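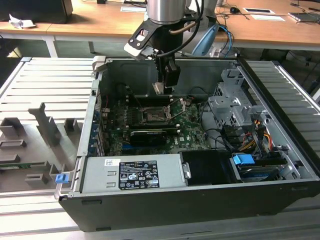
Olga Nieto's comment on the last report was that the force limits read like a wish list, and that the funder would want to know which of them are written into the cell controller and which depend on the operator remembering. The table below answers that for the Brekeo disassembly cell. Work in this period was on the handling rules for desktop computers with the side panel off.

| Rule | Where it is held | Status |
|---|---|---|
| R1 Mains lead removed before the case enters the cell | Operator checklist | In use |
| R2 Reduced speed inside the case outline | Controller | In use |
| R3 No gripper contact with an open CPU socket | Controller, keep-out zone | In use, see below |
| R4 Loose cables moved clear of the approach path | Operator checklist | Under review |
| R5 Power supply units removed whole, never opened | Written procedure | In use |

**Keep-out zones**

R3 was rewritten in February. The earlier text set one height limit for the whole motherboard, which also blocked access to the graphics card. The limit now applies to the socket and a margin on each side of it. The zone has to be set again whenever a different board layout is loaded, and the controller will not start a cycle until this has been confirmed.

**Trial results**

The Prendale trial ran 358 cycles under the revised rules. Of these, 19 ended in a protective stop. All the stops were logged with arm position and rule number. Most came under R4: a cable had sprung back into the approach path after the operator signed the checklist. There were 2 stops under R3, both traced to a zone left over from the previous layout, before the confirmation step was added.

**Documents**

- Risk assessment: reissued, with separate entries for sharp chassis edges and stored charge in power supplies.
- Operator checklist: shortened to one side of paper. Ayala have asked for the cable check to move to the end and we have agreed.
- Maintenance log: gripper fingers are now inspected every 900 cycles. The interval is provisional.
- Cable dressing on the arm: draft only. It says where loops are allowed and how much slack to leave at the wrist.

**Open points**

R4 cannot stay as a checklist item alone. Vesov have quoted for a camera check before each approach - the quote does not include integration. Until a decision is made, the operator repeats the cable check after any pause in the cycle.

No change to the budget is requested for this period. The cable dressing draft will go to Olga Nieto for comment before it is issued.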